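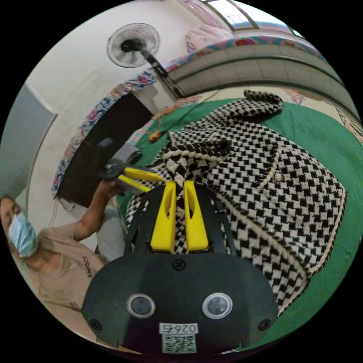
Section 4: Fitting the Lining and Closing the Bag

Your outer shell is sewn, the trim is on, and now the Skorketti Weekend Bag Kit starts to feel like a real bag! This section takes most people an evening. If you're using the Minstead pattern sheet, work from lines C and D only. Lines A and B belong to the shell and you're done with them.

You will need
The two lining panels (pattern piece 737)
The pocket strip
Lining thread, a fine hand needle and plenty of clips
A press cloth

Putting in the lining

1. Press both lining panels flat with a cool iron and let them rest on the table for a few minutes.

2. Fold the pocket strip in half, right sides together, and stitch the two short ends. Turn it out and poke the corners square with a chopstick (a knitting needle is too sharp, trust me on this one).

3. Center the pocket on one panel, 2 inches below the top edge, and stitch the sides and bottom. Go back and forth three times at each top corner, where your hand will tug every time you reach for your keys.

4. Lay the panels right sides together and stitch the sides and base. Leave a 5-inch gap in the base seam for turning.

5. Slip the shell inside the lining so the right sides face each other. Match the side seams first, clip them, then ease in the rest.

6. Stitch all the way around the top edge, slowly. It's a thick sandwich of fabric, so turn the hand wheel yourself over the side seams.

CAUTION: Keep the handle ends tucked well down between the layers. A needle that hits the handle core can snap, so wear glasses for this step.

7. Pull the whole bag through the gap. It looks hopeless for a minute and then, suddenly, it's a bag!

8. Close the gap with small slip stitches and push the lining down into place.

Note: Woven checks fray quickly once they're cut. If an edge starts to shed, run a zigzag along it before you go any further.

Note: Kits from batch 1831 have a slightly wider pocket strip. Trim it to the dotted line on the pattern sheet before step 2.

Pressing

Put the press cloth over the fabric and use short bursts of steam, lifting the iron each time. Stay clear of the trim and any buttons.

Continue to Section 5: Adding the Shoulder Strap.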